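Screening reports: what does a "repeat" hit mean?
Posted by Yaqin Han, December 18, 2018

Our laboratory sent 1793 compounds to the Staltau screening service in November. The report marks 40 of them as "repeat." Does this mean that they were tested twice? 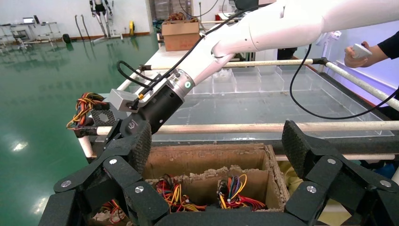

The covering letter does not define the term.

Baoshan Guo
Yes. A compound that passes the first screen is tested again at a lower dose.
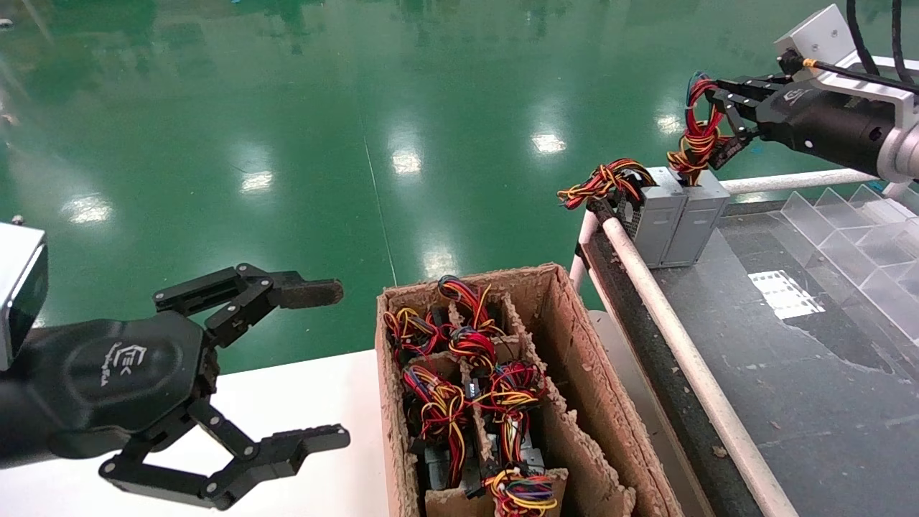
Both readings should appear in the data file. If only one is given, request the other in writing.

Eder
We had the same with Adelach. Ask them.

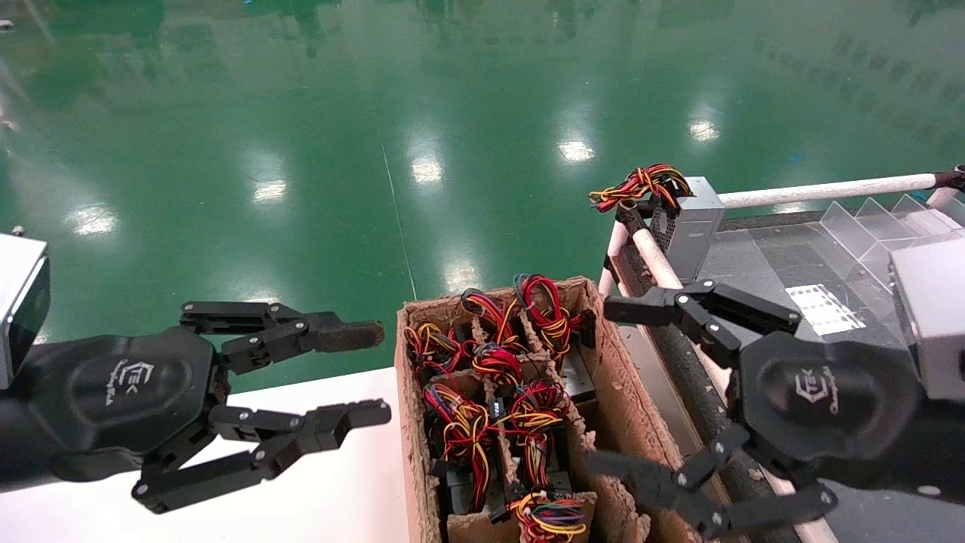 Their reply took a while.

Contact | Copyright Ploruddale Help | Back to top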